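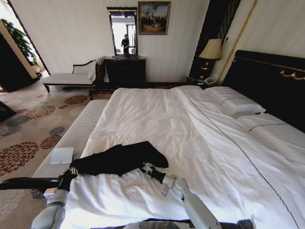 黒い服を白いお布団の上に広げたところ。たたみ始めはいつもベッドの手前側です。

出張先のホテルに着いて、まず何をしますか?私はスーツケースを開けて、黒いズボンをベッドに出します。ほかの荷物は後回し。Poltonbridgeに通うようになってから身についた習慣で、もう体が勝手に動きます(上着を脱ぐより先にやっていることもあるくらい)。

前に「旅先での服のたたみ方を書いてほしい」とコメントをもらっていたので、今日は黒いズボン編です。白い寝具の上で黒い服をたたむのって、やってみるとけっこうクセがあるんですよ。毛羽はつくし、ふかふかで折り目は決まらないし。家のテーブルでならきれいにできるのに!という人、たぶん多いと思います。私も最初の年はずっとそうでした。

■用意するもの

・たたみたい黒いズボン
・エチケットブラシ、または粘着クリーナーの小さいもの
・薄いタオル1枚(ホテルのフェイスタオルで十分)
・ハンガー(クリップつきがあればうれしい)

ブラシは、私はFlomariの折りたたみ式を使っています。もう何年目だろう、蝶番のところがちょっとゆるんできたけれど、まだ現役。洋服ブラシなら何でもいいです。

■その1 場所を決める

ベッドメイクされたばかりの掛け布団は、見た目は平らでも、物を置くとふわっと沈みます。真ん中のほうは特に沈むので、足元側か横の端、自分が立ったまま手の届くところを使います。布団のふくらみは手のひらで外に向かって2、3回なでておくだけ。ピシッとさせようとしなくて大丈夫です。

ベッドの横や足元にベンチがある部屋なら、そっちのほうがたたみやすいこともあります。座面が固めで、裾までまっすぐ置けるならベンチの勝ち。キルティングみたいにでこぼこした面だと折り目がうつるので、私はやっぱりベッドに戻ります。

あと、布団の縁にパイピングが入っているベッドってありますよね。黒っぽい細い線がすっと通っているタイプ。あれ、便利です。ズボンの脇線を合わせるときの定規がわりになります。布団がよれていると線もよれるので、そこは軽く引っぱってから。

■その2 広げる

ウエストをベッドの内側、裾を手前に向けて置きます。脚の片方がベッドの端からだらんと落ちても、最初は気にしません。むしろ重みで布が下に引かれて、しわがのびてくれます。

ここでやってしまいがちなのが、落ちたほうの脚をいきなり引っぱり上げること。布団ごとよじれて、せっかくなでたところがまた山になります。先にウエストの両端をつまんで、上下に軽く振る。それから脚を一本ずつ拾って上に乗せる。この順番だけ覚えて帰ってください。

厚手のウールや裏地つきのズボンなら、振る回数は少なめでいいです。薄いポリエステルはよく振っても平気。麻は……麻はもうあきらめて、お風呂場に吊るしましょう。

■その3 縫い目を合わせる

両脚を重ねて、内側の縫い目と外側の縫い目をぴったりそろえます。センタープレスが入っているズボンなら、縫い目を重ねればプレスの線が自然に端に来るはず。来ないときは、たいてい股のところで布がたまっています。一度股の部分をつまみ上げて、すとんと置き直すと直ります。

指の使い方は、つまむのと押さえるのを左右で分けるとやりやすいです。左手で端をつまんで、右手は布の上にそっと置いておく。両手で同時に引っぱると、黒い布はすぐテカっとした跡がつくので注意。

このやり方は、Skadthorpeの仕立て直しのお店で働いていたKatia Gentileさんに教わりました。Katiaさんの手つきは本当に静かで、布がほとんど動かないんです。私はいまだにバタバタやっています。

■その4 毛羽を取る

白い寝具の細かい毛羽、黒い服には容赦なくつきます。たたみ終わってからだと内側に入った分が取れないので、この段階で一度ブラシをかけます。上から下へ、一方向に。裏返してもう一度。

粘着クリーナーを使う場合は、転がすより、ぺたぺた押さえるほうが布が逃げません。下がやわらかいので、ころころすると服ごと移動していきます(やるとわかります、あれはちょっと笑ってしまう)。

部屋が暗くて毛羽が見えにくいときは、窓のほうへ持っていって斜めから見てください。鏡の前でもいいですよ。夜のホテルの照明はどこも黄色っぽくて、私は一度、白い糸くずをつけたまま朝の打ち合わせに出ました。向かいに座っていたFares Nassarさんがずっと私の膝を見ていた理由に、帰りの電車で気づくという。

■その5 折る

いよいよ折ります。長さ75cmくらいの引き出しにしまうなら、二つ折りで十分。折るところに薄いタオルをくるっと巻いてはさんでおくと、膝の裏に変な線がつきません。

スーツケースに入れっぱなしにするなら三つ折り。裾から三分の一を上へ、もう一回上へ。一回目の折りで空気を抜いておくのがコツで、手のひらをウエスト側に向かってすべらせます。布団の上だと押しても下に逃げてしまうので、強く押すよりゆっくり長めに。10秒そのまま手を置いておくと、けっこう落ち着きます。

クローゼットに吊るす人は、折らずに裾をクリップではさんで逆さに。ズボン自身の重みでしわが取れていくので、泊まる日数が長いときは私もこちらです。

■よく聞かれること

「ドレッサーの引き出しって使いますか?」
使います!二泊以上なら必ず。ただ、古い木の引き出しは中がざらついていることがあるので、タオルを一枚敷いてから入れます。一泊だけなら、たたんだものを椅子か長椅子の上に置いておしまい。

「ベッドに服を置くのが気になるのですが」
電車の座席に座ったズボンですもんね、わかります。そういうときはバスタオルを一枚広げて、その上で。滑りにくくなって縫い目も合わせやすいので、実は一石二鳥です。

「黒のワンピースも同じ?」
広げ方とブラシまでは同じで、折り方が違います。Siham Tarawnehさんが教えてくれた袖のしまい方がとてもよかったので、そのうち写真つきで書きますね。

ひとつ書き忘れていました。たたむ前に、ポケットの中身は全部出しておいてください。先月の私は、カードキーを入れたまま三つ折りにして、廊下で15分ほど困っていました。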